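When the arm stops, ask what it thought it was doing

There is a habit in robotics of reporting failures by what got broken. A cup went off the edge, a finger joint was bent, the emergency stop was pressed and it worked. The form gets filled in and the arm is back in use by the afternoon. I have filled in plenty of these forms myself, and I think they ask the wrong thing first.

The fault that changed my mind was a small one. It was in July, at the Posbridge lab, where we were training a two-armed machine on kitchen tasks under the project we called Tamihana. The job was to take a slice of bread out of a toaster and put it in a bowl. It had done this well for most of a week. Then, on one run, the left gripper closed on the rim of the slot where the bread should have been, and it kept closing. The arm lifted. The toaster came up with it, swung, and hit the wrist of the other arm hard enough to trip the joint limit. Everything stopped, as it was meant to.

The report said: gripper missed target, collision, safe stop, no injury. All of that was true. It was marked as closed within the hour.

What bothered me was the time between the bad grasp and the stop, which the logs put at 6 seconds. For the whole of that time the machine was holding the wrong thing and carrying on as though it had the right one. The force reading at the fingers was far above anything a slice of bread could give. The reading was recorded. No part of the control software was asked to look at it until a joint complained.

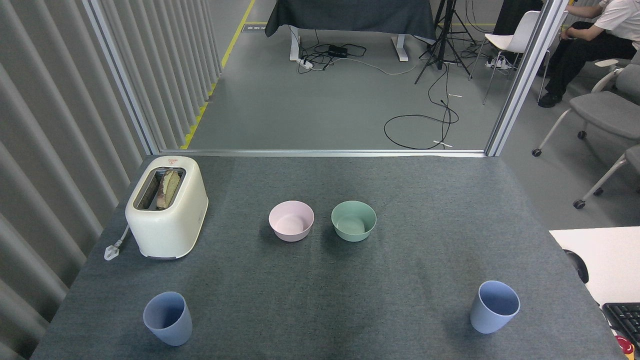 A practice table makes this sort of fault easy to shrug off. People see crockery on a cloth and conclude that not much can go wrong. I would say the table is where the serious faults first show up, in a form cheap enough to study. Take bread standing upright in a toaster, towards one side of the slot. The target is soft and light, and hard casing lies very close to it. A grasp that is slightly out gets hold of the appliance. Then there is the cord, which is easy to leave out of a plan that was written around the toaster and the bowls. If the toaster moves, the cord moves too, and a cup that was well out of the way may no longer be. Put water in that cup and mains power in that cord and you have a kitchen, with a person in it.

After the July fault I went back through 200 recorded runs that had been marked as successes. In 11 of them the gripper had touched the casing with more force than it should have, let go by luck of the angle, and then finished the task. None had been reported, as there was nothing on the form to report them under. The bread had reached the bowl.

Some colleagues told me this was normal wear and tear in learning. The machine was improving, they said, and the bad grasps would fade with more examples. They may be right about the grasps. I still don't accept it as an answer. More examples will make a wrong grasp rarer, and they will do nothing about what happens during one. A machine that goes wrong less often, and still can't tell when it has, gives the people standing near it a reason to relax before they should.

My proposal is dull. Each task should come with a plain statement of what the hand ought to feel: how heavy, how stiff, how wide. If the reading falls outside that, the arm holds still and opens its fingers only when told to. I say told to because letting go of a toaster in mid-air is a fault of its own. We tried it at Narnen the following spring with a similar set of tasks. It cost us speed, and there were a good many false stops in the first days, mostly from stale bread, which is stiffer than fresh. The operators grumbled and then adjusted the limits.

The people at Prukow object that hand-written limits don't scale to thousands of objects, and that a learned check would do better. I have no quarrel with a learned check. I would want it kept separate from the thing that chooses the movement, so that one mistake doesn't spoil both. Until someone has one ready, I would take the hand-written kind.

I would also change the form. The first box should be "What was the machine holding?" and the second "What did it act as if it was holding?" Where the answers differ, the report stays open until someone can say why the arm kept moving, whether or not anything was broken.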